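Frequently Asked Questions: Wrapped Bouquets and Ribbon
Geerts Floral Supply, Customer Information

The answers on this page apply to hand-wrapped bouquets of artificial flowers ordered through the Geerts counter or by mail. Questions about fresh arrangements are answered on a separate page.

What does a standard wrapped bouquet include?

A standard order consists of the stems, one paper cone and one length of ribbon. Customers may choose the color of the paper when ordering. Pink, peach and pale blue-green blossoms are frequently requested with orange paper.

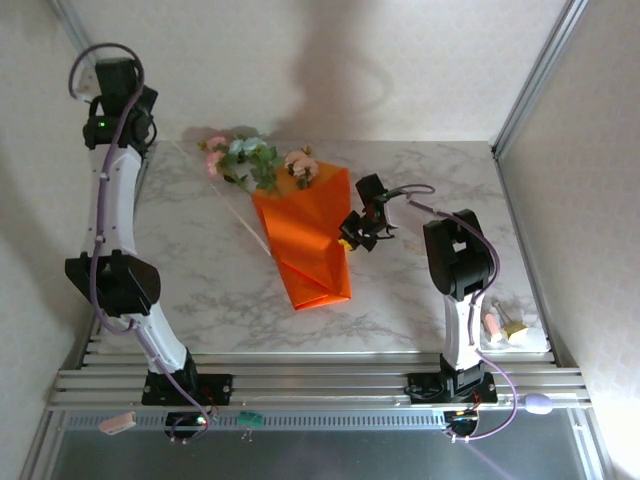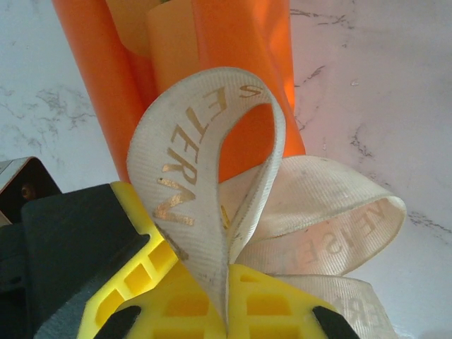 Ivar Bakke wrote to us in March that the paper on his order had arrived in good condition but the bow had flattened in the box, and he asked whether bouquets could be sent with the ribbon untied. They can. Please write "ribbon loose" in the notes field of the order form. The ribbon will be placed beside the cone and may be tied after delivery.

How is the ribbon tied?

Gather the paper at the narrow part of the cone and pass the ribbon behind it. Bring both ends to the front and cross them once. Form two loops, pinch them together at the base, and draw one through the other. The loops should be pulled evenly before the knot is tightened. A bow tied too high will push the paper open and leave the blossoms leaning to one side.

May I use printed ribbon?

Yes. Ribbon with lettering is accepted for all wrapped bouquets, including ribbon supplied by the customer. Please note that lettering will be partly hidden once the ribbon is looped, and that a word may read in a different direction on each side of the bow. Customers who need a name or message to be read in full should order a flat band or a card.

Will metallic lettering wear off?

Metallic ink may become speckled with repeated handling. Ribbon that has been tied and untied several times should be kept for practice. We do not replace ribbon supplied by the customer.

How should a ribbed ribbon be cleaned?

Marks may be lifted with a barely damp white cloth. Do not rub across printed letters. Allow the ribbon to dry flat before tying it again.

Which wrapping papers are available?

Durniten is the heavier paper and holds a sharp fold. Kuvemell is softer and is better suited to small bouquets. Both are sold in packs of 3 sheets. Losik paper is no longer stocked, and remaining orders for it will be filled with Durniten unless the customer requests a refund.

Is there a weight limit for mailed bouquets?

Yes. A single wrapped bouquet may not exceed 600 grams, including paper and ribbon. Heavier orders must be collected at the counter.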